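Waltden Workrooms: Tables, Mats and Small Storage

Home | Rooms | Gallery | Booking | Contact

This page goes with the rooms list and covers the worktables: what goes on top of them, what hangs over them and where the small things are kept. Text by Elīna Sproģis, with notes from Darius Rebane on the fixings. Room bookings are on a separate page.

The long bench, Room 1
Beech top, oiled in May. The bench came out of the old Bringate print shop and was too long for the stairs, so it was cut and rejoined in the middle. The join is sound but please don't put a vice across it. Paper, card and bookcloth only on this one.

The cutting table, Room 1
Standing height, 90 cm from the floor. The green mats belong to the table and stay on it. There are two spare blades in the drawer on the window side, and used ones go in the tin marked Fekete. When the tin is full, tell Arūnas Žukauskas and he will take it away.

Table coverings
We get asked about these more than anything else. The plain tops mark easily, and pale dust doesn't show on pale laminate, so most tables now have some sort of covering. Rubber is best for heavy work. Patterned wipe-clean mats are cheaper, easy to trim with scissors and come in wide rolls. Sarmīte Liepiņa buys ours at the market and tends to choose flowers. If you would like something plainer for your own table, bring it in cut to size and she will store the old one for you.

A few points on looking after them. Wipe with a damp cloth and washing-up liquid. No bleach, as it takes the print off. Roll them with the pattern outwards, never fold them, and keep hot glue guns on the tile provided. A mat that has begun to curl can be laid face down overnight under a board.
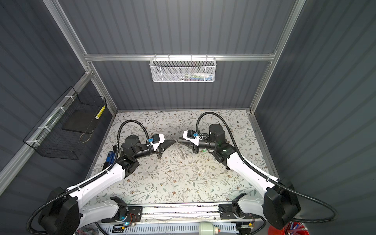

Hanging storage is the simplest way to free up a tabletop, and it suits enclosed tables especially well, where there is no shelf within reach. Anything with hooks will do, provided the bar is properly bolted at both ends. The white mesh basket on the crossbar at the back wall holds small colourful items and takes up no room on the table at all. Mesh is better than solid plastic for this, as you can find what you want without tipping everything out. Pens are kept at the front, in the red container in the right-hand corner, and the mat is one of the pale floral ones.

Darius adds: aluminium profile like this takes sliding nuts, so a bar can be moved up or down without drilling. Do one end at a time. Keep baskets light and hang them towards the back, so that nobody catches a sleeve on them. The corrugated sheet used for walls will not hold a screw for long. Always fix to the metal.

Wire ties and other small bits
Short lengths of wire tie get everywhere. They are useful, so we keep them. There is a jar for them on the shelf by the door in every room, with a lid that unscrews. Clear plastic pieces are harder to spot on a patterned mat, so please run a hand over the table before you roll anything up. The sweepings bin is emptied in the evening and we can't go through it afterwards for lost parts.

The sorting trays, Room 2
Skeltimon trays, the shallow kind. They stack, but only if the corners are lined up. We started with 100 and have lost a few to cracked rims. Charalambos Chrysikopoulos uses them for beads and buttons, and his are labelled on the short side. The unlabelled ones are free for anyone to use during a booking. Please empty them when you finish and put them back in the rack with the lip facing the wall.

The wall rack, Room 2
Made here from offcuts of the same profile as the table frames. It has been moved twice and is now to the left of the sink. The lowest shelf is for wet things and nothing else. The hooks underneath are for aprons.

Pen pots
Every table should have one. They used to be jam jars, but these were knocked over too often, and we now use anything heavy with straight sides. Felt tips go back with their caps on. Dry pens can be left on the office desk, where they will be tested and thrown away if they are past use. Pencils are sharpened over the bin and never over the table, as graphite works its way into the printed mats and will not wash out.

Canisters and bottles
Lids on, labels facing out, and on the floor side of the table if you are using anything with a cable. Drinks should be in something with a screw top. We have had one spill so far this year, which reached the plug strip and closed the room until four in the afternoon.

Drawer units
There are three Fekete units on castors, all grey. They can be wheeled to any table on the ground floor. The top drawer of each is shared: scissors, rulers, tape, a small brush. The lower drawers can be rented by the month and have a number on the front. Drawer 202 sticks. Lift it slightly as you pull and it will open. A new runner is on order.

The offcuts box
Mat offcuts, mesh, hooks, short pieces of rail and a good many end caps. Help yourself. Longer pieces of rail are kept in the passage, standing on end, and need to be signed for. Darius has the book.

Measurements for most of the tables are on the sheet pinned inside the Room 1 door. If yours is missing, measure it in millimetres and write it on the sheet. The longest top we can fit through the side entrance is 3000 mm, and that is with the door taken off.

Back to Gallery | Next: Lighting and windows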